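Widus House Household Services Group
Minutes of the January meeting
Held in the ground floor dining room, 2 pm

Present: Shazia Janjua (chair), Duyên Ninh (minutes), Lợi Hà, Định Khúc
Apologies: Thư Văn (comments sent in writing and taken under items 3 and 5)

1. Minutes of the last meeting

Agreed with one correction. Under item 4, "pillow protectors" should read "mattress protectors". Duyên Ninh to amend the file copy.

2. Matters arising

2.1 Shelf labels in the linen cupboard. Done on the upper landing. The lower landing cupboard still has the old labels, several of which refer to sizes no longer held. Lợi Hà to replace them.

2.2 Airing cupboard door. The catch has been adjusted and now closes. No further action.

2.3 Laundry marker pens. The pens bought in the autumn fade after repeated washing at the higher setting. Định Khúc to try the woven name tapes on one set of sheets before any larger order.

3. Bed coverings and plastic sheeting

3.1 Định Khúc reported on the use of clear plastic sheeting over made-up beds. The sheet is laid directly on the bedspread and left untucked so that it can be lifted off by one person. Its purpose is to keep dust and lint off the bedspread while clothes are being sorted and folded on the bed.

3.2 The red-and-white checked bedspread was used for the trial. The pattern can be read through the plastic, which helps when lining up the edge of a garment.
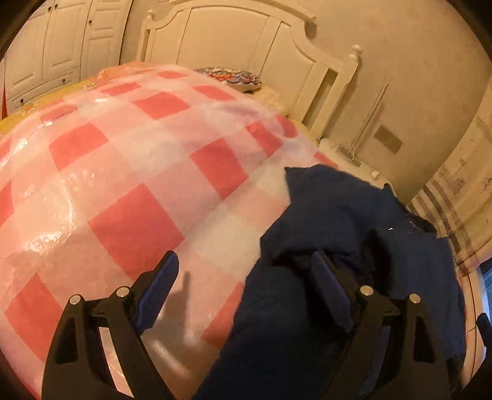

3.3 Two drawbacks were noted. Light fabrics slide on the plastic when the bed is well padded, and the sheet creases when it is stored folded. Lợi Hà suggested rolling it on a cardboard tube. Agreed to try this for one month.

3.4 Thư Văn asked in writing whether the sheet should be left on overnight. The meeting's view was that it should not, as bedding needs to air. The sheet is to come off at the end of each sorting session and the bed left with the cover turned back.

3.5 Gauge of sheeting. The present roll is the lighter grade from Plakville. A heavier grade is sold but is stiff and does not follow the edge of the mattress. No change for now. Shazia Janjua asked that the roll end be kept for lining the lower shelf of the linen cupboard, where the paint marks pale fabrics.

3.6 Cleaning. The sheet is to be wiped with a damp cloth on both sides and hung over the bath rail. It is not to be put in the tumble dryer.

ACTION: Lợi Hà - cardboard tube and storage place. Định Khúc - add the wiping instruction to the cupboard door.

4. Sorting of garments

4.1 Dark and light items are still being mixed at the sorting stage. The cause is thought to be that navy and black are hard to tell apart in the evening. Agreed that dark items will be sorted in the morning session only.

4.2 Garments with metal buttons. Định Khúc asked for a clear rule. After discussion the following was agreed:

Buttons to be fastened before washing and the garment turned inside out.
Garments to be laid flat on the bed with the button side up for checking, before any folding.
Loose buttons to be removed, put in an envelope with the name of the owner, and passed to Thư Văn for sewing.
No garment with a loose button to go back to a room.

4.3 Lợi Hà asked whether thick creases should be pressed or steamed. For navy fabrics, steam only, as the iron leaves a shine along the seams. The hand steamer is kept on the upper landing and must be emptied after use - scale has been found in the tank twice.

4.4 Folding. The present sheet of folding instructions shows shirts and towels only. Duyên Ninh to add trousers and jackets. The draft will show the garment laid on the checked bedspread so that the squares can be used as a guide for width. 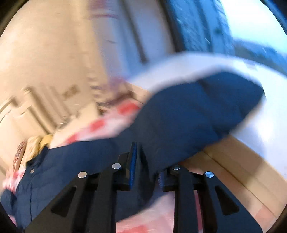

Item 4: navy garment with metal button, red, pink and white checked cloth beneath.

4.5 Shazia Janjua noted that the squares should not be used as a measure for shelf width. The shelves on the lower landing are narrower and folded items need one further turn.

ACTION: Duyên Ninh - revised folding sheet, draft to all before the next meeting.

5. Stock count

5.1 Lợi Hà presented the count for both cupboards and the store. The total is 1,281 items, including towels, sheets, pillowcases, blankets and spare covers. The storage plan was drawn up for 1,000 items. The excess is mostly single pillowcases and old bath towels.

5.2 Thư Văn's written comment was that worn towels should be cut down for floor cloths before any are given away. Agreed, subject to a limit of 30 floor cloths in use at one time. Anything above that goes to the textile bank.

5.3 Yellow floral bedding. It was asked whether this set should be withdrawn, as it does not match the newer covers. The fabric is sound. Agreed to keep it in use as an under layer, with a plain or checked cover on top.

5.4 The count took longer than planned because blankets had been stored in three places. All blankets to be moved to the store. Định Khúc to clear the top shelf for them.

ACTION: Lợi Hà - sort surplus pillowcases into pairs and singles. Định Khúc - top shelf.

6. Suppliers

6.1 Sterura. The last delivery of laundry powder was short by one box. A credit note has been requested and not yet received. Duyên Ninh to chase.

6.2 Leung. A quotation for replacement mattress protectors was tabled. The price is acceptable but the depth given does not suit the deeper mattresses on the first floor. Shazia Janjua to ask for the deeper size and for one sample. No order to be placed until the sample has been washed and measured again.

7. Laundry room

7.1 The left-hand machine is leaving a residue in the powder drawer. The drawer is to be removed and rinsed weekly. A sheet for initials will be fixed beside the machine.

7.2 The folding table has a rough edge at one corner which catches knitted items. Định Khúc to sand and tape it. Knitwear to be folded on the bed until this is done.

8. Any other business

8.1 Hangers. Wire hangers are coming back from the dry cleaner with the coats and are filling the rail. To be returned with the next load.

8.2 Lost property. A grey scarf and one child's glove remain unclaimed. To be kept until the next meeting.

9. Next meeting

Same room, 2 pm, date to be sent round by Duyên Ninh. Items for the agenda to Shazia Janjua.

The meeting closed at 3.30 pm.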